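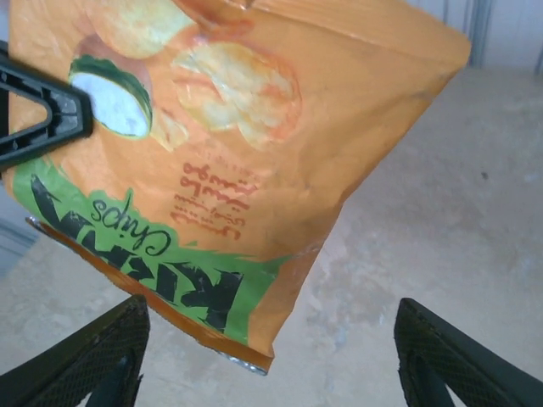 Three-finger gripper for snack bags: buy now or wait for next budget?

Search this forum Enter keywords Go

okach_line4
We plan one packing cell at Cletton. Chip bags, glossy and crinkled, picked one at a time. The Skiltance quote is 3,249 for the gripper with wrist camera. Heywood asks 3,397, but spare fingers are included. Which one would you choose?

palletmule
Heywood. Soft fingers with a ridged surface wear out, and you will buy spares anyway. Ask the price per finger before you sign.

tinbasket
I don't agree. For bags I would take suction and keep the money. Fingers can crush the chips.

okach_line4
We tried suction in May -- the creases leak air and we lost 106 bags in one shift. My boss does not want to hear this word again.

tinbasket
Which cups did you use? With bellows cups it is a different story.

palletmule
Maybe, but then add a vacuum pump to the budget. Is the mounting plate in both quotes?

okach_line4
Only in Heywood's. I will ask Skiltance for a new quote with plate and 4 spare fingers.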